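[暮らしの片づけML] Re: 空き箱、いつ捨てていますか
2019年8月6日(火)
投稿:ML会員(Cotley在住)

みなさん、こんばんは。空き箱の話、楽しく読んでいます。うちも完全に「箱をとっておく派」だったので、他人事とは思えなくて(笑)

> 家電でも薬でもお菓子でも、箱がしっかりしていると
> つい棚の上に積んでしまいます。いつか使うと思うのですが、
> 使ったためしがありません。
> みなさんは何を基準に捨てていますか?
> 保証書のことも気になって、なかなか手が出ません。

わかります、わかります! 私も6月に押し入れを開けたら、Vurnameckの電気ケトルの箱が出てきました。本体は2年も前に壊れて処分しているのに、箱だけがきれいなまま残っていたんですよ。発泡スチロールまでちゃんと入っていて、自分でもあきれました。

それで、うちなりの決まりを作りました。参考になるかわかりませんが、書いておきますね。

1. 小さな箱は、中身を出したその日に手放す
薬や化粧品、電池なんかの箱です。前は「説明が書いてあるし」と残していたのですが、読み返したことは一度もなし。必要なところだけ携帯で撮って、あとはもうゴミ箱へ。細長い箱も立った箱も、迷う前に入れてしまいます。

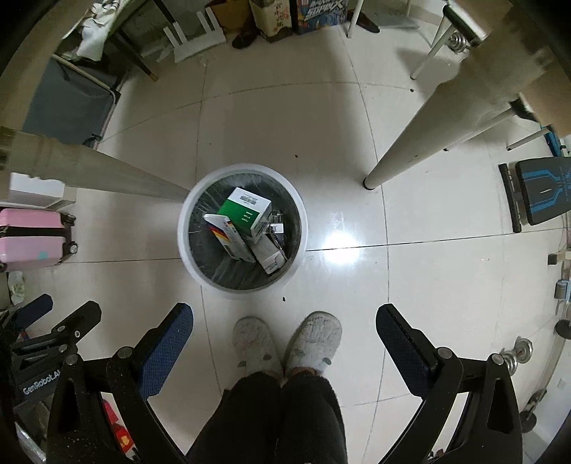 2. 家電の箱は保証期間まで
これは家族と少しもめました。引っ越しのときに箱があると楽だと言うんです。でもMorganに越してからCotleyに移ったとき、元の箱に入れて運んだのは炊飯器だけ。あとは引っ越し屋さんの段ボールで済んでしまいました。なので保証が切れたら箱も終わり、ということで落ち着きました。保証書は箱から抜いて、100円ショップのファイルにまとめています。ファイルの背に年を書いておくと、切れた分をまとめて抜けるので気持ちいいですよ。

3. つぶす手間を後回しにしない
大きい箱は玄関でつぶして、そのまま紐をかけます。Cotleyは紙箱を資源で出せるので、本当は小さい箱も平らにして雑がみの袋に入れるのがいいんですよね。そこはまだ修行中で、忙しい週はそのまま黒っぽい袋の中に積み重なっています。お恥ずかしい。ビニールの包みと紙の箱を分けるだけでも、袋のかさがずいぶん違うはずなんですが。
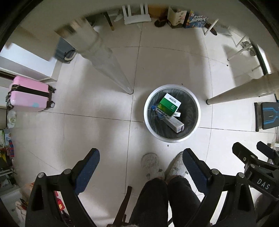
4. とっておく箱は棚ひとつ分だけ
全部捨てるのはさみしいので、好きな箱は残しています。Ekudgateの紅茶の缶みたいな箱、あれだけはどうしても捨てられない! 今は5個あって、裁縫道具と切手と、なぜか輪ゴムが入っています。新しいのを迎えたら、古いのをひとつ出す約束です(たまに破っています)。

そうそう、フリマに出すつもりで箱を残している方、いらっしゃいますか? 箱つきだと売れやすいと聞いて、靴の箱だけ迷っているんです。ただ、出品するまで何か月も置いておくなら同じことのような気もして。経験のある方、ぜひ教えてください。

では、また書きますね。暑いのでみなさんご自愛ください。

最近の投稿
・空き箱、いつ捨てていますか
・雑がみ袋は手作り? 市販?
・取扱説明書のファイル分け
・押し入れの湿気とりについて
・紙袋の適正枚数を語る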